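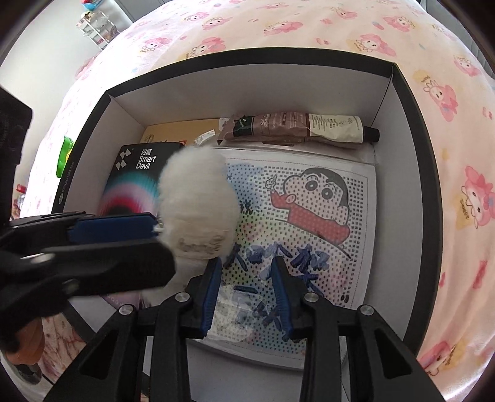
Corkis open storage box, black rim, pale grey-white inside. Contents not included.

Corkis Open Storage Box

Product code: CK-36
Sold by: Vuvness Home Storage
Availability: In stock at Brollton, 4 left in the Ankrah shop

An open-topped rectangular box for the sort of things that don't belong in a drawer. Soft toys, craft kits, half-finished canvases, school papers, spare pillowcases. It has no lid and no dividers, so larger flat items can go in without being folded.

The rim is thick and black, and the inner walls are a pale grey-white. The light lining makes it easier to find small things at the bottom, particularly in a dim bedroom. The rim gives you something to hold when you pull the box off a shelf or out from under the bed.

Size and weight

Length: 50 cm
Width: 36 cm
Sizes are taken across the outside of the rim. Allow a little less for the inside. If you are fitting the box into a shelving unit, measure the opening at the front as well as the back, as many older units are not square.

Using it for craft kits

A lot of customers buy this box for paint-by-number sets. A canvas with its tiny printed numbers is best kept flat, and a small or medium one will lie on the bottom of the box with room left at the sides. Let any painted parts dry fully before you put anything on top. We suggest a sheet of greaseproof paper over the canvas if soft toys are going in with it, as long plush fibres will stick to tacky paint and are hard to pick off.

Keep paint pots in a separate tub with the lids pressed down. The lining can be wiped but acrylic paint will stain it if left.

Canvases up to 60 cm on the long side can be stood in the box at a slant, but they will stick out over the rim and should not be left like that for long. For these we recommend the Corkis Flat Case.

Using it for soft toys

Put the heavier toys at the bottom and the fluffy ones on top. Make sure toys are completely dry after washing - a damp toy left in the box will smell within a day or two and may mark the lining.

Care

Wipe the inside with a damp cloth and a drop of washing-up liquid. Dry with a towel. Do not put the box in the washing machine or the dishwasher, and do not stand it against a radiator.
Dust on the black rim comes off with a dry cloth.

Delivery and returns

Delivered in 4 working days to most UK addresses. Orders to the Highlands and islands take longer and the date is shown at checkout. Collection from Brollton is free and orders placed before noon are ready the same afternoon.
Unused boxes can be returned within 60 days with proof of purchase. Please send them back in the outer carton, as the rim can get scuffed in the post.

Questions we are asked

Does it stack?
No. There is no lid, so a second box would rest on whatever is inside the first.

Can I buy a lid separately?
Not at present. Corkis has a lidded version planned for September but we do not have a price yet.

Is it suitable as a toy box for a baby's room?
It can be used there, but it should be kept out of the cot and away from the changing area.

Also in this range
Corkis Flat Case
Corkis Under-bed Tray
Corkis Small Tub, pack of 4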